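Stestano Tabletop Guide
Section 6: Teaching by Remote Control

Now for the fun part! You move the leader arms with your own hands, the robot copies you, and Skuso records the whole run so it can learn from it. Do one slow practice run with recording off before you try it for real.

Before you begin

1. Clear the floor around your chair so you can swing both elbows freely.
2. Lay out the toy kitchen pieces. Mix them up a little between runs; a robot that has only seen one layout gets stuck on it.
3. Open Skuso and check that every camera view is live.
4. Set the run timer to 60 seconds.

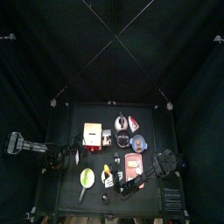
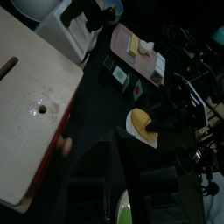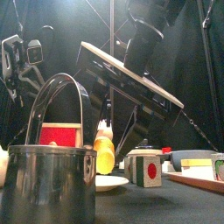 The toy kitchen on the black tabletop: overhead, wrist and low side views.

Written by Ashok Tripathi and Tarun Mittal
Last updated October 7, 2024

Recording a run

5. Hold the leader arms in the rest pose and press the left pedal. Wait for the beep.
6. Pick one piece and one place to put it. Say it out loud if that helps (it really does!): "yellow piece onto the plate."
7. Bring the gripper in slowly and close it with a light squeeze. Watch the wrist view for the last little bit, and use the overhead view for the long moves.
8. Lift, carry, set down, open. Let the piece settle before you back away.
9. Return to the rest pose and press the pedal again to save.

CAUTION: Keep hands and sleeves out of the enclosure while the arms are powered. To fix a fallen piece, press the pause key first, then reach in.

CAUTION: Never drive one arm across the other at table height. Raise the first arm, then move the second.

Note: A missed grab is fine. Back up, try again and keep recording. Those second tries teach the robot how to recover, and they are some of our favorite runs to play back.

Note: Flat pieces are harder than tall ones. Come at them from the side with the fingers tilted, and save them for when your hands have warmed up.

How many runs?

We trained our first plate task, nicknamed Nava, on 17 good runs, and seeing it go by itself for the first time was a thrill. Harder tasks want more. Take a break every 6 runs, because tired hands get jerky and the robot will copy that too.

Go on to Section 7 to trim and label your runs.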